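September, morning, bench by the window

Continuing the stitching trials from the last page. The glue on the second sample of Mosto is dry now, so I could trim it. The edge is better than I expected, but the glue line shows as a thin yellow thread when the light comes from the side. I pressed too late, I think. The instruction on the tin says to wait until the surface is no more shiny, and I waited longer than that, with a phone call in the middle.

Thread: I stay with the waxed linen. Svenja Nolte prefers the polyester because the ends can be melted, and for straps I agree with her. For the flat panels I find that linen sits lower in the hole and after hammering the line becomes very quiet. We made two strips from the same piece of leather, one with each thread, and put them on the nail next to the door. Please do not take them down, I want to look at them again after some weeks of dust and hands.

Measurements of the strips, for the record:

- length 118 mm each
- 40 holes on the linen strip
- 46 holes on the polyester strip, made with the finer iron
- backstitch of 2 holes at both ends

I see now that this is not a fair comparison, as the spacing is different. I took the wrong iron for the second strip and noticed it only at the end. If somebody has a free half hour, make a third strip with the polyester and the coarse iron. The same side of the leather, please, the belly part stretches and will tell us nothing.

**Tension.** My old problem is still here. At the beginning of a line I pull too strong, in the middle it is good, and near the end I am tired and the stitches lie a little open. On the back side it is easy to see. I tried to count slowly between the left and the right needle, which helped for the first part of the line, but then I started to think about lunch. What helped more was to lower the clamp by the width of two fingers. My elbows come down and the pull goes to the side and not upward. I should have tried this last winter.

**Needles.** The Rarnus needles are too sharp for saddle stitch, they go through the thread of the other side and then nothing can be pulled back. I blunted four of them on the fine stone. It takes only a few turns. The blunt ones are in the cork with the red mark, the sharp ones stay in the paper. Do not mix them, I lost a whole seam like this.

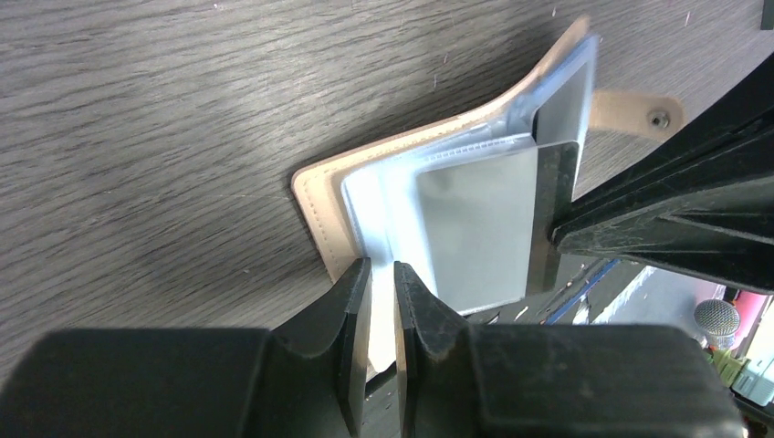 **Corners.** For the radius I always used a coin, and every coin in my pocket is different, so my corners also are different from one piece to the next. I cut now a template from thick acrylic and wrote the letter B on it, for Bunting, because it is for the Bunting order. The awl must stand straight in the curve. With the iron I cannot do it well, the two-tooth one leaves a small flat place where the curve should be most round. So: mark with the wheel, then every hole by hand with the awl, from the front only.

On the inside piece the holes came out nearer to the edge than on the outside. The awl was leaning. I put a small square beside it as a guide and this was better, but slow.

**Edges.** Order which works for me at this moment: sand with 400, bevel, sand again, a little water, wood slicker, wait, then wax. When I bevel first and sand after, the fibers stand up and I can rub until the evening. Svenja does it without the second sanding and her edges are nicer than mine, so maybe it is the hand and not the order. She also uses less water. I will ask her to do one edge next to me so I can watch how wet she makes it.

The edge paint from Brusbridge is finished, or nearly. There is a skin on top and below it some paint which is too thick. I added a few drops of water and it became usable, but it dries with small bubbles. Not for customer work. I wrote "test only" on the lid.

---

Afternoon, 3:20

Skived the strap ends for the Bunting order. First two were wasted, the knife was dull and I did not want to believe it. After stropping it went like butter. Must strop before and not after the mistake.

The dye batch is a little more red than the last one. In the window light it is clear, under the lamp no difference at all. I will keep both batches separate and not combine them in one piece. The older one is on the upper shelf, rolled with the grain side out, the newer one is lying flat under the cutting board.

Snaps: the setter leaves a ring on the cap when I hit it more than once. One firm hit on the granite is correct. On the wooden bench it jumps, and then of course I hit again.

Open points:

- third strip, polyester, coarse iron
- order new edge paint, the small bottle is enough
- find out who has the other pricking wheel
- new glue for the clamp jaw, the left cork is moving
- ask Svenja about water on the edges

The clamp first, because without it I cannot continue tomorrow.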